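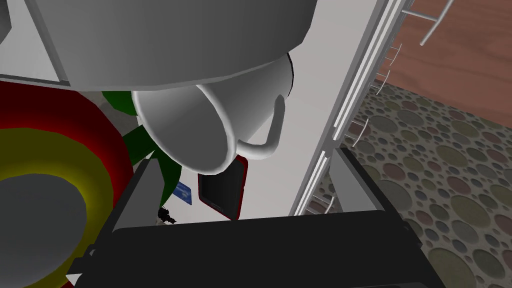
Why one small-state pharmacist wants drug prices posted on the wall

Home | Policy | Health Costs | Opinion

4 min read

The owner of Baird Pharmacy has been filling prescriptions for 41 years, and she still gets excited about a price list. Hers is taped up next to the register, covering 300 generic drugs, with the cash price for each.

"People stop and read it like a menu," she told me. "Then they start asking questions, and I love that part!"

A bill due for a hearing in November would ask every pharmacy in the state to do something similar. Chains don't care for it. Neither does Isik, the benefit manager that handles most of the insurance claims at her counter. She thinks they'll come around.

"I had a man whose copay was higher than my cash price," she said. "He'd been paying it for 2 years. Under my old contract I had to wait for him to ask."

I wondered whether price caps would do more good. She shook her head before I'd finished. A cap set too low, she said, means she loses money on every bottle and stops carrying the drug, and the next pharmacy is over in Erkora - a long drive for a refill.

"Let people see the number first. Let them shop!"

Her list gets roughly 2000 visits a month online, many from outside the county. She updates it herself before opening, at 7 a.m., with coffee.

18 comments | 64 shares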